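The Cup That Would Not Let Go

When Ultano put its dish-rack cell into a test kitchen in Stendelitz, the task sounded easy enough. Pick up a cup, put it in the rack, open the gripper, back away. The fault that stopped the work was in the last two steps.

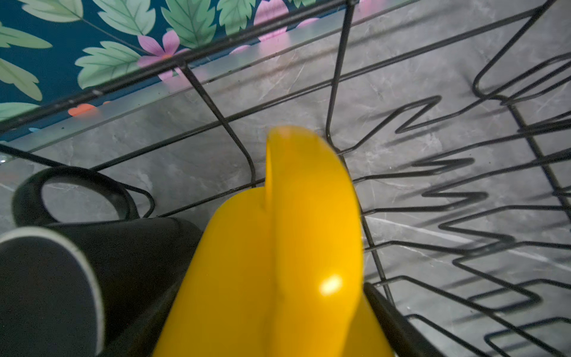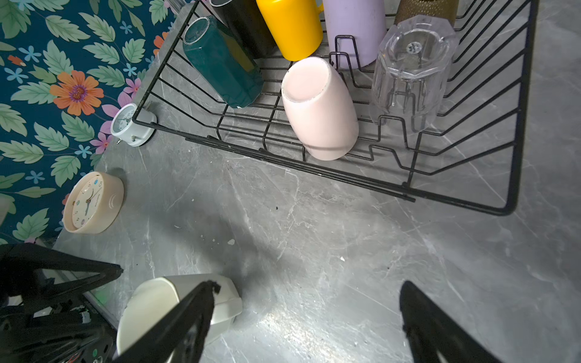

Cups, wire and grippers at the marble-patterned counter
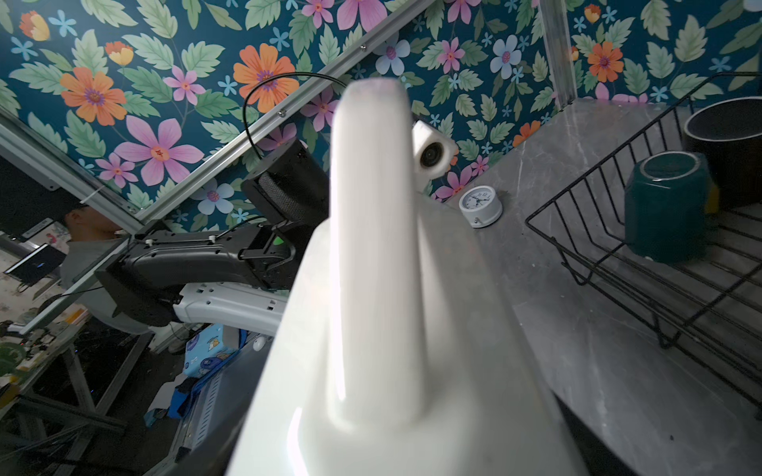

The arm would report a clean release and begin to withdraw with the cup still attached. Sometimes it dropped back into the rack a moment later. On one run in December a mug handle stayed hooked over a finger, the arm kept going, and the mug pulled the rack with it until the far end struck the wall. The motors did not trip. An operator pressed the stop button.

"The log for that run says success," says Thắng Kiều, who looks after the control software. "That bothered me more than the rack did."

Kiều went back through 3,000 recorded placements and found 374 where the arm had met more resistance than it should have on the way out. Most had ended well and had never been looked at. In 68 of them, the cup had moved after the robot decided it had let go.

The cause was a poor assumption. The software treated the gripper as open once the finger motor reached its open position. It had no check on whether anything was still touching the fingers. With a plain cup on a flat surface this made little difference. A rack is harder, with wires on all sides and handles that can end up at any angle.

There was a second problem. The force limit on the arm had been raised during earlier work with a heavy pan and never put back. Tài Lục, the safety engineer, found the old value in a settings file that three people had edited.

"A person could have had a hand on that rack," Lục says. "At the old limit the arm stops. At the new one it pushes."

The cell was shut down for nine days. The force limit now sits in a locked file and needs two signatures to change. After opening, the gripper waits, moves back a few millimetres and compares the load on the wrist with the load before the grasp. If the two don't match, it stops and calls for help. Kernard, which supplies the fingers, has also sent a version with a smoother outer edge.

The extra check makes each placement slower, and the team at Hầu, the restaurant group paying for the trial, has asked whether it can be shortened. So far the answer has been no. In the first week after the restart the arm stopped and called for help 141 times. Lục read every report. Many were false alarms set off by a cup rocking against the wire, and Kiều is now working on those.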